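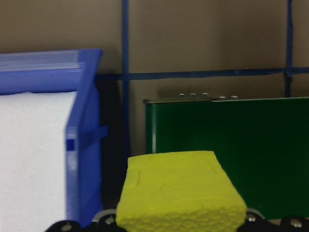
The blue bin and part of the taped grid. Photo: Gopinath Subramaniam

I stopped in at the Umcombe workshop to see the new sorting corner, and I ended up staying most of the afternoon! The idea is simple enough: things come off a long green belt, go into a plastic bin, and get pulled out again and set down on a square of the grid. Cleta is the name they've given the whole setup, and I've already caught myself saying it like it's a person.

The grid is my favorite bit. It's all blue painter's tape, put down by hand – some of the lines wander a little, which I found kind of charming – and each square gets its own number on a sheet kept in the Naidu room next door. The log had reached 1483 entries when I looked.

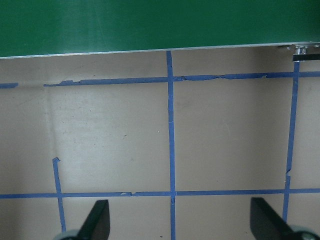
Gopinath told me the taping took two evenings and a lot of kneeling. He'd like to redo it in November with wider squares, and I got the feeling he's looking forward to it (I wouldn't be).

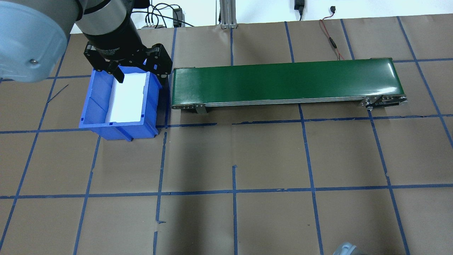
The bin at the left end of the belt, with a flat white piece inside

Lallow is putting up $381 for more bins and fresh paper, so the corner should grow a bit before winter. I'm hoping they stick with blue, though I've been told that green is under discussion. 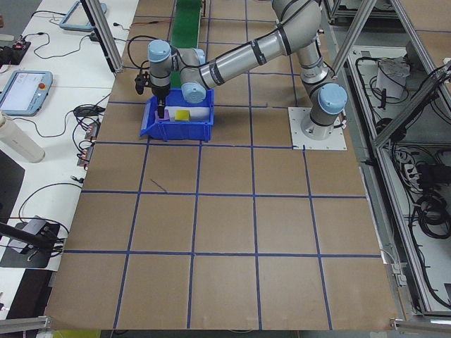 If you want to come by and have a look, the workshop is open to visitors on 8/10/18 from 2 until the coffee runs out. Park around back and use the side door – the front one sticks.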